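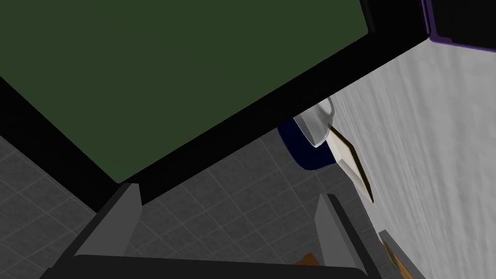

## Oct 29, 2019 - still in the tiled room

Back at it with the Kodikara room today, the one with the grey floor tiles and the white wall, and I think I'm finally getting the hang of driving the thing. Every run starts with the gripper open and the fingers spread wide, which suits me because I can see the floor between them and I know where I am before I move.

What slowed me down all morning was that great dark green panel with the black border. From the wrist view it takes up most of the top of the picture, all tilted, and I kept losing my bearings under it. There's a white curved thing poking out from underneath, a dark navy one next to it, and a cream panel leaning on the wall, so I've started steering by those instead. Much better! I went from swearing at every second attempt to maybe every fifth.

The tally, because I like a tally: 38 good runs kept today, 2 binned. One of those was me sneezing on the controller (the arm went straight for the wall, lovely). That brings us to 1,891 examples in the Namus set. We were only promised 1,000 when I signed up, so I do feel a bit smug.

Bitance crashed just before lunch and I had to log in all over again, but it hadn't lost anything. I've asked if we can have the starting spot shuffled a bit more - at the moment too many of my runs begin from nearly the same place and I worry the model will just learn my habits, including the silly wiggle I do before I close the fingers. No answer yet.

The people at Prorkia want the next batch with slower approaches. Slower! My thumbs already ache. Need to charge the spare controller tonight and find my wrist support, which I think is under the bed.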